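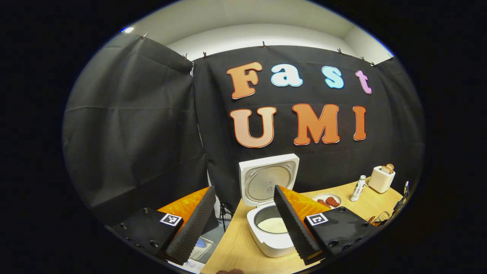 Unit 4. Good practice for recording with a hand-held gripper

Course handout, Enaris Robotics School
Prepared by Rozália Virág, revised 2024-08-24
Read before the first laboratory session. Bring a printed copy.

4.1 What these rules cover

In Unit 3 we discussed how a robot can learn a task from recordings made by a person. In this unit we look at the work of the person. The rules below are the ones we use in our teaching laboratory in Wonerstead. They are not a safety standard and they do not replace one. If a rule here says something different from the safety sheet on the door, the safety sheet wins.

The examples come from the kitchen task set: a rice cooker with a hinged lid, a plate with food, a toaster with bread, a bottle. These are ordinary objects, and students often think that ordinary objects need no preparation. Most of the recordings we had to delete last November were kitchen recordings.

4.2 Words we use

Episode: one complete performance of a task, from the start pose to the end pose.
Session: all episodes made by one operator without changing the setup.
Operator: the person who holds the gripper.
Observer: the second person. The observer does not touch the objects during an episode.
Marker: the square black-and-white pattern fixed on the base plate of each jaw. The software uses the two markers to calculate how far the jaws are open.

4.3 Before the session

4.3.1 Read the task sheet aloud with your observer. Agree on what is the end pose. "Close the lid" and "close the lid until it clicks" are two different tasks, and they must not be mixed in one session.

4.3.2 Check both markers. They must be flat, clean and complete. Wipe them with a dry cloth only. A marker with a damaged corner may still be detected in good light and then be lost when the jaw turns, so replace it even if the test program accepts it.

4.3.3 Check the foam on the inner face of each finger. Press it with your thumb along the whole length. If the ridges do not come back, or if the foam is loose at the tip, change the finger. Always change both fingers together.

4.3.4 Hang the backdrop and secure the upper hem with clips. Folds in the cloth are allowed. What we want to avoid is people walking through the view, and windows where the light changes during the day. Signs or letters on the backdrop may stay, but then they stay for the whole session.

4.3.5 Put the objects on the table and write their places in the session form. Objects which do not belong to the task are welcome on the table. A robot in a real kitchen will see a toaster also when it is working with the rice cooker.

4.3.6 Food. Use fresh food for each session and throw it away afterward. Do not eat it. Never use food which has been touched by the foam for anything else.

4.3.7 Electricity. In this course the rice cooker and the toaster are not connected to the mains during recording, with no exceptions. Put the plug where the observer can see it.

4.4 During the episode

4.4.1 Start with the jaws open and both fingers in view of the camera. Wait for the signal of the observer.

4.4.2 Move at the speed of a calm person. Students who are nervous move too fast, and students who think about the robot move too slow. Both are a problem for the training.

4.4.3 Keep your free hand away from the objects. If you steady the plate with your other hand, the robot cannot repeat what you did, and the episode must be marked as rejected.

4.4.4 Do not push the lid with the back of the base plate. Contact is made with the fingers. This is the most common fault in our laboratory -- the lid is light and it is easy to close it with any part of the tool.

4.4.5 If you make a mistake and correct it in a natural way, finish the episode and mark it "corrected". If something falls, stop.

4.4.6 The camera lens is very wide. It sees more of the room than you expect, including the ceiling and the edges of the table. Remove badges, letters and telephones with open screens before you start.

4.5 After the session

4.5.1 Fill in the form on the same day. The operator and the observer both sign.

4.5.2 Name the folder with the session number and nothing else. Session 2403 is the one we will open together in class. Personal names do not belong in folder names.

4.5.3 Rejected episodes are kept in a separate folder and are not deleted by students. Gunnlaugur Hedegaard goes through them before the end of the course.

4.5.4 Clean the foam and let it dry completely before you close the case.

4.6 How many episodes?

This is asked every year. For the course project the upper limit is 1000 episodes per group, and a smaller set with clean forms gets a better grade than a full set with missing ones. Groups that share a setup may share recordings, but each group must check them again by itself.

4.7 Questions to prepare for the seminar

Why does rule 4.3.5 allow extra objects, while rule 4.3.4 asks that the backdrop stays the same?

Steinar Lauritsen argues in his guest lecture that corrected episodes are more useful than perfect ones. In which kind of task would you agree with him?

Write one rule for the bottle which is missing in this handout. Keep it under two lines.

Corrections to this text go to Ívar Ravn, office 2, or in the box by the laboratory door. Unit 5 (replay on the robot arm, Terno cell) requires the signed safety sheet.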